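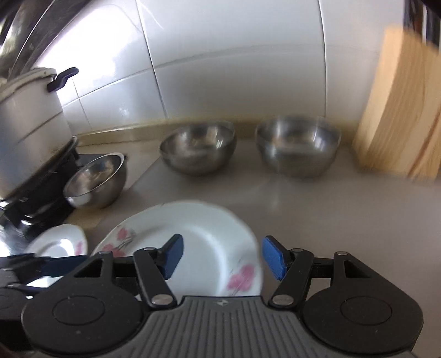 Scoring a plate-handling trial at the kitchen counter

Can a two-finger gripper put away dishes yet? On a clear counter, mostly. In a kitchen that somebody cooks in, results depend on how the trial is set up, and numbers from two labs are rarely comparable. This page covers the setup we use at Iturra for plates.

What you need
One gripper with parallel or angled fingers and textured pads. Two ceramic plates. At least two steel bowls. A counter with a wall behind it.

1. Weigh each plate. Ours are 600 g. Write the weight on the trial sheet.

2. Set the pad force limit to 40 N. Glazed rims slip below that with our pads. Other pads will need their own limit, found by lifting the plate 4 cm over a folded towel and lowering the force until it drops.

3. Place the plates and bowls by hand. Do not measure the spacing. Change the layout after every trial.

4. Approach the rim with the fingers open, one on each side of the plate. Close at low speed. Stop at first contact and let the wrist settle before adding force.

5. Lift straight up, then rotate. Rotating first drags the lower edge across the counter and can catch a bowl.

6. Score the trial. A pass means the plate reaches the rack without touching anything else. A touch is scored as a partial, even if the plate arrives.

Known problems
Polished steel returns bad depth values. Valentina Retamal masks bowls out before planning, and this removed most false contacts. Plates lying flat against the counter remain the worst case. Younes Badawi slides them to the edge first, but that takes too long for daily use.

Over 937 trials, tilted plates passed far more often than flat ones. Log the two separately.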